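Automation in the dining rooms: questions from staff

Last updated: 3/3/21

Which sites are affected?
The Hanwood and Flustby dining rooms. Quaye will be considered in December, and staff there will be consulted before any decision is made.

Will posts be lost?
No permanent post will be removed as a result of this programme. Seven table-clearing posts will be regraded as station supervisor posts, with training given in paid hours.

Will my shift pattern change?
Early shifts are unchanged. Late shifts at Hanwood will end 30 minutes sooner once clearing stations are in regular use.

What will the arms be asked to do?
They will pick up cutlery and small utensils from tables after service. Staff will continue to carry pots, glass and anything hot -- this is a condition of the site risk assessment.

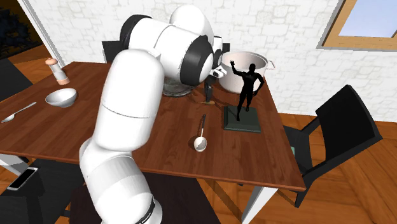 Each task is tried in simulation before it is allowed on site. Staff who know the tables well are invited to comment on these trials, and time spent doing so counts as working time.

May I stop an arm if I am concerned?
Yes. Any member of staff may press the stop button, and no one will be asked to justify having done so.

Whom should I contact?
Speak to your line manager first, or ring the staff office on extension 568.

Related items
Regrading: how pay is worked out
Flustby training dates
Zunard project: notes for supervisors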